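# How Nanell Guesthouse Describes Itself, and What We Found There

Group members: Fadi Mahasneh, Gladys Quispe, Rianne Van Hecke
Course: Intro to Hospitality Management

Our assignment was to compare a small hotel's online listing with the hotel. We picked Nanell Guesthouse because it is one bus ride from campus and because its listing on Flitik promises "a lake lifestyle." The lake is a reservoir. It has a fence.

### Method

We copied every claim in the listing into a spreadsheet and checked each one over a two-night stay in August. Gladys had the tape measure. Fadi walked the distances, including the "easy stroll" to Salazar Beach, which took him 17 minutes going down and considerably longer coming back. Rianne interviewed the manager, Segundo Londoño, who was patient with us and asked only that we mention the new mattresses. They are good mattresses. 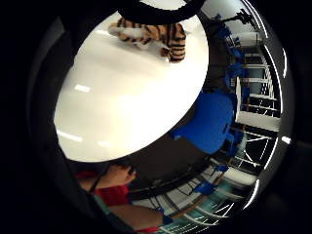

### Results

The listing says 16 rooms, and there are 16 rooms, if you include the one where the ironing boards live. "Complimentary breakfast" was accurate and ended at 9:00 sharp. "Fitness area" refers to a treadmill on the landing. "Partial view" was the most truthful phrase on the page, although it never says of what.

We also read the last 200 guest reviews. Complaints about noise came up most, followed by parking. Hardly any guest complained about the lake, so either people don't read listings or they forgive them quickly. Our sample can't tell us which.

### Problems with our study

We stayed in only one room type. Fadi and Gladys disagreed on whether a kettle counts as a kitchenette, and the spreadsheet still has both answers. Our instructor, Florencio Benítez, wanted a second hotel for comparison, but the one we booked canceled on us by email, with a coupon.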